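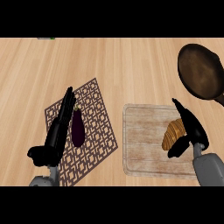 4.2 Trying the Kitchen Scene Pack

Figure 3. Two-handed tabletop task from the Vinik scene pack, rendered in simulation. The right hand is posed around the croissant on the cutting board; the left hand rests beside the eggplant on the placemat.

We tested the Vinik kitchen pack as a ready-made source of two-handed tasks for the Grorusard simulator. The pack is sold by Endov as an add-on, and it comes with a set of household objects, 22 starting layouts and a scripting tool for writing new ones. Our question was a practical one: how much useful work can a small lab do with it before having to build anything of its own? The answer pleased us a great deal.

Setup took one Tuesday afternoon. Objects load with their collision shapes and weights already filled in, and swapping one food item for another means changing a single line in the layout file. We had expected to spend days fixing bad contact settings, as we did with the older Kikuchi pack (see Section 2), and we were delighted to be running trials before dinner!

Figure 3 shows the kind of layout we used most. The croissant and the eggplant ask for quite different grasps. One is curved and ridged, the other long and smooth, and they lie on surfaces that differ as well: a board with a slightly raised rim, and a placemat with an open lattice. The lattice turned out to be a wonderful test. A fingertip that comes in too low can catch in one of the openings, and the simulator handles this contact without the shaking we have seen elsewhere. The frying pan adds a further difficulty, as it sits close enough to the board that the right hand has to plan its way out with some care.

We collected around 2,000 trials across all layouts, using the same controller for both hands. Only 2 trials had to be thrown out for physics errors, both of them in layouts we had edited ourselves. Vilho Väisänen wrote the checking script that found them, and it is included with our code.

The rendering deserves a word too. Wood grain, stains on the board and worn patches inside the pan are all present in the textures, and our vision model had to cope with them from the first day – a big step up from the flat colors we trained on before.

There are limits. Food items are rigid, so a croissant can't be crushed by a grip that is too strong, and we had to add our own force limit to penalize such grasps. The finger joints also report torque at a lower rate than we would like. Endov lists soft objects as planned for the October release, and we will repeat the grasp-force trials with them once they are out. Results by layout are given in Section 4.3.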